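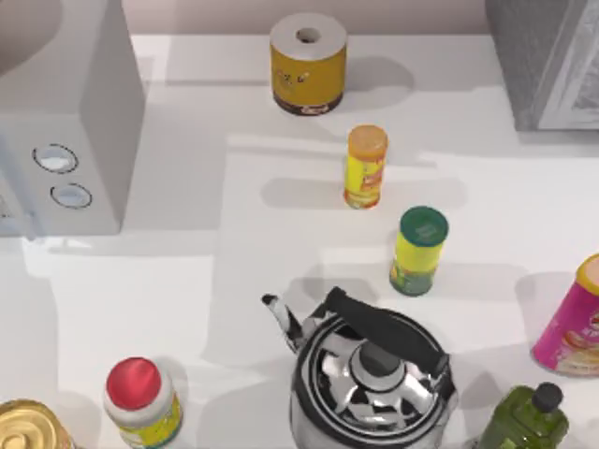
Simulate the kitchen before you buy the second arm

There is a habit in home robotics of treating simulation as something for labs with a server room. The usual build order is arm first, then camera, then a month of jogging joints by hand, and the simulator comes last if it comes at all. I think this order is wrong for most people working on a bench at home or in a shared shop, and I will argue it from our own build, a counter-clearing arm called Trorness.

Trorness has been under construction at the Starkau workshop since last winter. It has 4 printed links, hobby servos at the wrist, and a base joint that Marius Lungu has rebuilt 2 times. It is slow. One full pick on the real bench takes long enough that an evening gives us 10 attempts worth logging, after calibration and the inevitable loose set screw. The simulated kitchen counter has given us 2846 over the same project. Those numbers do not measure the same thing, but the gap is large enough to decide where early mistakes should be made.

The common objection is that the simulated attempts are worthless. Yen-ting Cheung, who wrote most of our grasp code, made it well at the Tuesday session: a contact model that is wrong about friction will teach you a grasp that is wrong about friction. I agree with her on contact. Our fingertips are cast silicone, and nothing in our physics settings behaves like cast silicone. I would not tune grip force in simulation and I have stopped trying.

But grip force was a small share of our failures. When I went through the log, most entries were problems of geometry and planning. The wrist approached along a path that crossed something tall. The planner took the center of a bounding box as a grasp point on an object whose center is a bad place to grasp. The shadow of one item was segmented as part of its neighbor. All of these can be reproduced on a rendered counter with white paint and no friction model worth the name.

The kettle is the best case. Its black handle arches over the lid, the spout points up and out to one side, and the steel reflects dark and light patterns that have nothing to do with its shape. A top-down grasp aimed at the center heads for the lid knob and meets the handle first. Our planner did this repeatedly. On the bench it would have cost a wrist servo each time the collision check was late. In the simulator it cost a reset.

Clutter matters as much as any single object. A spice jar alone on a counter is a solved problem for a hobby arm. A spice jar with a canister behind it and a kettle in front is a question of which direction the fingers can come from, and you want to ask that question with the jars moved to a new place every time. Resetting a real counter by hand is tedious, and tedious resets get skipped. Ours drifted into the same three layouts within a week, and the arm got very good at those three layouts.

I also want to argue against spending much effort on looks. Heiskanen, the other group in our building, put most of a spring into textures and lighting. Their renders are handsome. Our counter is a plain white surface with soft gray shadows and a few labeled containers, and it exposed the same planner faults. Labels are worth having, as a detector trained on blank cylinders learns very little – but past that point the hours are better spent on measured dimensions. A lid modeled too small will mislead you more than a flat-looking wall.

There are limits. Camera calibration has to be done on the real mount. Backlash has to be measured on the real gears, and ours changes with the temperature of the shop. Cable drag is absent from our model entirely, and it pulls the elbow off target near full reach. Anyone who skips these because the simulated arm works will have a bad first evening on hardware.

What I am proposing is an order of work. Build one arm, or borrow time on one. Measure its links and joint limits and put those numbers into the simulator before writing any planner code. Fail there until the failures stop being about geometry. Then go back to the bench with a short list of things only the bench can answer.

Several people at Starkau are pricing a second arm for parallel testing. The quote from Grurorstead is reasonable. I would still put the money into a decent set of calipers and a used graphics card, and revisit the quote in April.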